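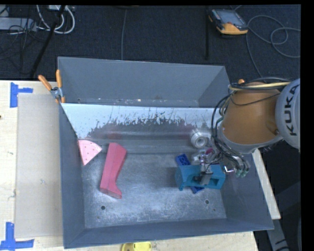 The two-section metal bin on its wooden table, with a few of the shapes in the front section.

Carmela Santoro has kept the sorting room at Girkton since the parts store moved out, and the metal bins came with it. Her first point concerns the floor of the front section.

"It's flat, and it's scratched all over. Every mark on it is from something being dragged or dropped. I don't polish them out. A polished floor lets a block slide, and then everything ends up against one wall."

The bins were made by Menzies, a sheet metal shop that has since closed. Two round holes go through the floor near the front. Santoro believes they were meant for bolts, though no drawing has survived. The smallest shapes in the set are larger than the holes, so she has left them open.

The pale coating on the divider is another matter. Along the lower edge of the slope it has flaked back to darker metal. "That's the line where things hit when you tip them in from behind," Santoro says. "I had one bin recoated by Brollar in August. It chipped in the same place." The recoating cost 199 dollars and she has not ordered another.

Crumbs of debris collect in the seam of the rear trough, which she brushes out with a dry paintbrush at the end of the day – water gets under the coating.

The shapes are the work of Adoración Bustamante, who keeps the catalog. It now runs to 2,964 entries, some of them for pieces long since broken up. She names things by outline. The pink wedge with the reddish dots is "pizza," the faceted pinkish-red piece is "boot."

"Boot is useful because it has no good side," Bustamante says. "Lay it down and the toe points somewhere. Pizza is flat and goes up against a wall. The teal one has an opening in the end, and it will sit on top of another block if you let it."

She prefers mixed groups of blocks and rings, with open floor left between them. Santoro would like fewer shapes per bin. They have settled on a written limit by weight, which Elell, the company that rents them the room, also uses for its shelving.

Bustamante's next batch is 80 pieces, mostly rings. Santoro has asked for the list before they arrive.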